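Preparing a Word-Building Station for a Family Literacy Session

Trudell Family Learning Service
Guidance for branch staff and session leaders
Revised May 31, 2019

Purpose of this guide

Branches that offer family literacy sessions are asked to provide at least one word-building station for children who are beginning to connect letters with sounds. The instructions that follow explain how to choose the words, set out the materials, lead the activity, and close the station at the end of the session. They apply to the main branch and to the Solura and Chávez reading rooms.

The guide does not replace the general session handbook. Leaders who have not yet read the sections on attendance and supervision should do so before running a station alone.

Before the session

Select the words in advance. A session should use no more than 13 words, and most groups will complete fewer. Begin with words of three letters in which each letter makes its usual sound: "sun," "map," "bed." Move to four letters only when the child can build and read a shorter word without help.

Avoid words with silent letters during the first seven sessions. Words that children bring themselves, such as the name of a pet or a favorite character, are welcome at any stage and need not follow this rule.

Use lowercase letters wherever possible. Most of the print that children meet in books is lowercase, and families often practice capitals at home already. If a set contains both, store the capitals separately and bring them out for names.

Check that the chosen words can be made from the letters available. Double letters are a frequent difficulty — a set with a single "o" will not build "moon" or "book."

Setting out the table

Use a low, steady table with a plain surface. Place the tray directly in front of the child with its long side facing the chair, so that the word can be read from left to right. Letters that are not needed for the current word should stay in their container. A beginning reader who faces the whole alphabet at once will spend most of the time searching.

Seat the adult beside the child. An adult sitting across the table sees the word upside down and tends to turn the tray.
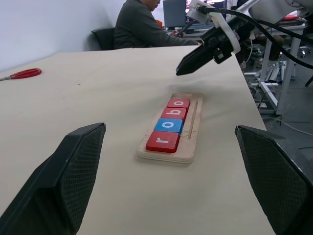
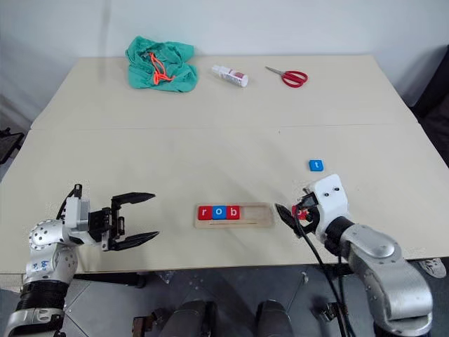
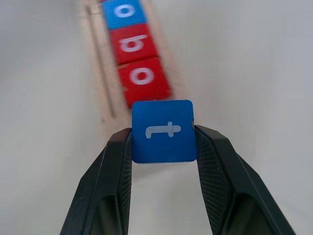

Filed under: Literacy Stations — Letters and Words

Leading the activity

1. Say the word clearly and use it in a short sentence. Ask the child to repeat the word.

2. Ask for the first sound. Wait for an answer before offering help. A pause of several seconds is normal and should not be filled.

3. Have the child find the letter and place it at the left end of the tray. Name the sound first and the letter second.

4. Continue through the remaining sounds in order. If a letter is placed incorrectly, let the child finish the word, then read together what has been built. Many children will find the error on hearing it.

5. Ask the child to run a finger under the finished word and read it aloud.

6. Change one letter to make a new word. From "map," a child may build "mop," "top," and "tip" without clearing the tray.

A turn normally ends when the child loses interest. Leaders should not require a child to finish the list.

Working with parents and caregivers

Invite the accompanying adult to lead the second or third word. Families who speak another language at home may build words in that language, provided that the letters in the set allow it. Leaders do not need to know the language in order to run the station.

Parents sometimes ask whether a child is behind. Session leaders are not assessors. Refer such questions to Tatiana Malý at the main branch, who can arrange a conversation with the family.

Closing the station

Return the letters to their container and check them against the card inside the lid. Report missing pieces on the supply form. Wipe painted letters with a damp cloth and dry them before storage; do not soak them.

Record the words used and any that caused difficulty. The record should carry the child's first name only. Completed sheets are kept in the branch folder until September, when the new program year begins.

Borrowing additional materials

The service holds 194 activity kits for loan between branches. Requests are made through the Goltovex booking page under the branch login. Kits may be kept for seven days and renewed once if no other branch is waiting.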